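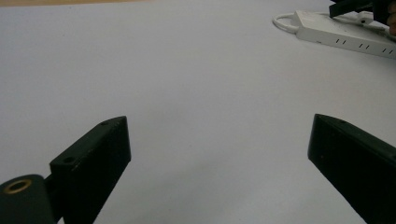
Step 1: Clear and wipe the surface

Take everything off the tabletop before you start on the cords. Wipe it with a barely damp cloth and let it dry fully. Keep cups and spray bottles off it until you finish.

Step 2: Unplug and sort

Turn the power strip off at its switch, then pull its plug from the wall. Remove the other plugs one at a time, holding the plug and never the cord. Put a piece of tape on each cord and write down what it runs.

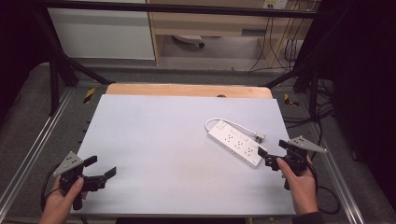 Step 3: Decide where the strip will go

A desk with a lamp, a monitor and a charger rarely needs more than 4 outlets. Pick a spot you can reach without crawling. Try the strip at a few angles first, and look at which end the cord leaves from. On a white one like this, the switch sits near the same end as the cord, so turn that end toward you and leave room for the cord to loop without a sharp bend.

Step 4: Plug back in

Check the rating label on the underside. Add up the watts of everything you plan to connect and stay under that number. My desk comes to 581. Heaters go straight into the wall.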